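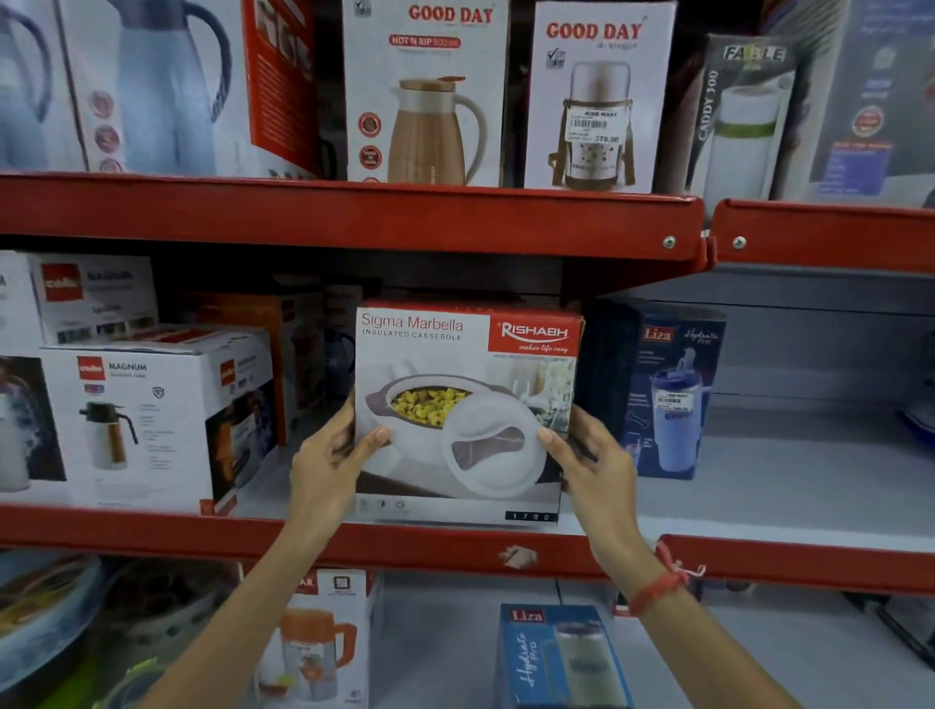
Séance 4 — Garder la chaleur : conduction, convection, rayonnement
Physique du quotidien, notes de cours
Chargée de cours : Isabelle Paquette. Travaux pratiques : Gordon Lapointe

Rappel de la séance 3

On avait terminé sur la différence entre température et chaleur, et plusieurs d'entre vous sont venus me voir ensuite avec la même question : pourquoi le carrelage de la salle de bains paraît-il glacé alors que le tapis posé dessus est à la même température ? Excellente question, et toute la séance d'aujourd'hui en découle ! Votre pied n'est pas un thermomètre. Il est sensible à la vitesse à laquelle il perd de l'énergie, et le carrelage lui en prend beaucoup plus vite que la laine.

4.1 La conduction

Dans un solide, l'énergie passe de proche en proche, par l'agitation des atomes et, dans les métaux, par les électrons libres. Pour une paroi plane d'épaisseur e, de surface S, avec un écart de température ΔT entre ses deux faces, le flux s'écrit :

Φ = λ S ΔT / e

λ est la conductivité thermique, en watts par mètre-kelvin. Quelques ordres de grandeur à connaître :
cuivre : 400
acier inoxydable : 15
verre : 1
eau : 0,6
bois : 0,15
mousse de polyuréthane : 0,03
air immobile : 0,025

Regardez bien les deux dernières lignes. La mousse isole presque aussi bien que l'air immobile, et c'est normal, puisqu'elle est faite surtout de gaz enfermé dans de petites cellules. Un pull, une couette, le duvet d'un eider, la neige fraîche : même principe partout. Je trouve cela magnifique, une seule idée qui explique à la fois l'igloo et le bonnet.

Exemple traité au tableau. Un récipient à double paroi contient un plat à 75 °C dans une pièce à 20 °C, donc ΔT = 55 K. La surface d'échange vaut 0,10 m², l'épaisseur de mousse 1 cm, λ = 0,03. On obtient :

Φ = 0,03 × 0,10 × 55 / 0,01 = 16,5 W

Avec un litre et demi de ragoût (on prend la capacité thermique de l'eau, 4,18 kJ par kilogramme et par kelvin, et une masse de 1,5 kg), la température baisse au départ de 9,5 degrés par heure. Refaites le calcul chez vous en doublant l'épaisseur de mousse, puis en négligeant la paroi extérieure. Attention aux unités, l'épaisseur se met en mètres ! C'est l'erreur que nous corrigeons le plus souvent.

4.2 La convection

L'air isole très bien à condition de rester tranquille. Dès qu'il peut circuler, il se réchauffe au contact de la paroi, s'élève, laisse la place à de l'air plus froid, et la boucle s'installe. On écrit en première approximation :

Φ = h S (T paroi − T air)

Pour de l'air calme, h se situe entre 5 et 10 W par m² et par kelvin. Avec du vent, on monte facilement à 50. Le couvercle mérite un paragraphe à lui seul. Sur une soupe découverte, la vapeur emporte une quantité d'énergie considérable (2 260 kJ par kilogramme d'eau évaporée à 100 °C, un peu plus à température modérée). Soufflez sur votre cuillère : vous accélérez l'évaporation et la convection en même temps, et vous faites de la thermique appliquée sans le savoir.

4.3 Le rayonnement

Tout corps rayonne, vous compris. La loi de Stefan-Boltzmann donne un flux proportionnel à la puissance quatrième de la température absolue :

Φ = ε σ S T⁴, avec σ = 5,67 × 10⁻⁸ W par m² et par K⁴

L'émissivité ε vaut presque 1 pour la peau, la peinture (même blanche, dans l'infrarouge !) et la céramique, mais moins de 0,05 pour l'aluminium poli. D'où l'intérieur argenté des ampoules de verre imaginées par James Dewar à la fin du XIXe siècle : le vide entre les deux parois supprime conduction et convection, l'argenture s'occupe du rayonnement. Il ne reste que le col et le bouchon, par où passe l'essentiel des pertes.

4.4 La loi de refroidissement de Newton

Si l'on regroupe tous les échanges dans une seule résistance thermique R, l'écart avec l'air ambiant décroît de façon exponentielle :

ΔT(t) = ΔT(0) exp(−t / τ), avec τ = R m c

Pour notre exemple, R = 55 / 16,5 = 3,3 K/W et τ vaut un peu moins de six heures. Le produit R m c explique aussi pourquoi un récipient plein reste chaud plus longtemps qu'un récipient au quart — la masse compte autant que l'isolant.

Travaux pratiques

Salle Mirthorpe, 14 h. Par groupes de trois, vous relèverez la température de 300 g d'eau chaude toutes les deux minutes pendant 44 minutes, dans un gobelet nu, puis dans le même gobelet entouré de laine. Tracez ln(ΔT) en fonction du temps. Si les points s'alignent, Newton avait raison ; s'ils s'écartent au début, pensez à l'évaporation et parlez-en à Gordon, il adore cette discussion.

À préparer pour la séance 5

Exercices 2, 5 et 6 du polycopié. Relire la section sur les résistances en série, nous en aurons besoin pour le double vitrage et pour les murs anciens. Apportez une calculatrice et, si vous en avez une à la maison, une couverture de survie.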